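Workshop notebook, February 25, 2024
Dye bench, back room

Second go at matching the Rusinell beige. The first go, for anyone who missed it, came out the colour of a hearing aid. I had blamed the water, then the dye, then the scale, and in the end it was me, reading the wrong line of my own December notes. Those notes have now been copied out in block letters and taped above the sink.

Cloth today is the cotton twill off the Trekberg bolt, scoured last night and left in the rinse bucket. Total dry weight before wetting out was 1470 g. After scouring and drying a test strip I worked back to 1408 g for the lot, so there was a fair bit of size and mill grease in it that I'd paid for by the metre. Trekberg calls this bolt "prepared for dyeing". Prepared in the sense that it has been warned.

Recipe as per Nadiia's card, scaled to the 1408 figure and not the 1470 one. (This was the other mistake last time. Dyeing to the greasy weight gives you a shade too strong, and you go on to fix it by adding things, and then you have a hearing aid.) Golden yellow first, then the brown, then a touch of the grey from the Jinwood tin. The Jinwood lid is still seized. I got it open with the flat screwdriver, which now lives in the dye cupboard and is to be considered a dye tool. Please don't return it to the woodworkers.

Salt in 5 portions. Soda ash dissolved separately in hot water and added down the side of the pot, slowly, with the cloth pushed over to the other side. Last time I tipped it in on top of the cloth and got a map of Tasmania on the front panel. I was quite fond of it, but it wasn't what was ordered.

Colour in the pot looked alarming, as always. I wrote "too pink" at the first check, crossed it out at the second, and wrote it again at the third. Wet cloth under the fluorescent tube is no guide to anything. Squeezed out a corner, ironed it dry between two bits of old sheet and took it to the window, where it was a perfectly decent beige with a slight lean to the yellow. Nadiia says the lean is in the original too. I can't see it, but she's the one with the eyes, and I'm the one with the apron.

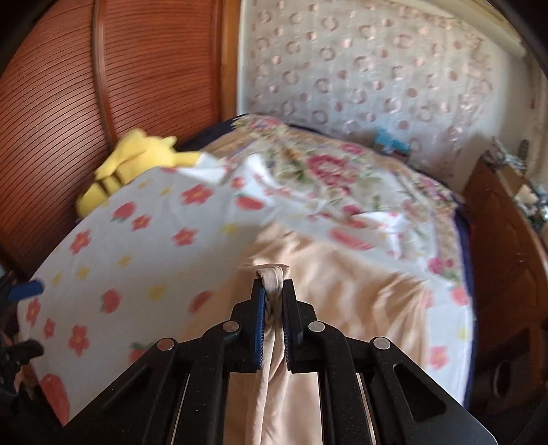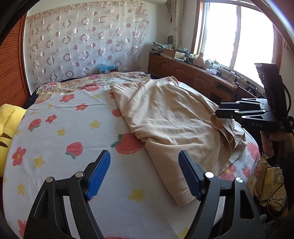
Held the bath for the full time plus a bit extra while I looked for the tongs. Cold rinse, warm rinse, then the boil-off with the Aigner soap. First soaping ran brown, second ran like weak tea, third ran clear enough to argue about. I did a fourth on principle. The gas bill can go under research.

Notes on evenness. The twill took well across the width, with a paler line down one selvedge where it had been riding up out of the liquor. That can be cut off. There's a crease mark near one end that I suspect was there before the dye went in, pressed in at the mill when it was rolled. I've steamed it twice and it comes back each time, like a relative. If it's still there after the wash test I'll lay the pocket bags over that part and we'll say no more.

Things I would do differently:

Use the bigger pot. The recipe wants room for the cloth to move, and what I had was a stew. I spent most of the session levering it around with the paddle, and my shoulder has lodged a complaint.

Weigh the grey on the small scale. The big one rounds to the nearest gram, and at this depth of shade a gram of grey is a change of government.

Label the buckets. There were 2 identical ones on the floor, one with clean rinse water and one with spent fixative, and I stood between them for longer than I'd care to admit before sniffing both.

Swatches are pinned to the card in the order they came out of the pot, oldest at the top. The one with the burnt edge is an ironing matter and says nothing about the dye. Half of each swatch has been covered with foil and stuck to the north window for the light test. Kindly don't peel up the foil to see how it's going. I know it's tempting, having done it myself last winter and ruined a perfectly good result.

Wash test still to do: one swatch stitched to white cotton, one to white wool, both through a hot cycle with the usual detergent. If the wool picks up any pink, then I was right at the first and third checks and would like that noted.

Nadiia asked whether we should go straight on to the second half of the bolt while the recipe is fresh. I'm against it. The cloth needs to dry properly and be looked at in grey daylight by somebody who hasn't been staring at it all afternoon and hoping. Also we're out of soda ash. The tub on the shelf marked soda ash contains washers, and I have added a question mark to the label.

To order: soda ash, cotton tape, rubber gloves in a size that exists in nature. Stetsiuk to ring Rusinell for another cutting of the original, as ours has a coffee ring on it and I've been matching carefully around the ring.

Pot scrubbed, sink mostly scrubbed. My left cuff is now beige, and it's a better match than either batch.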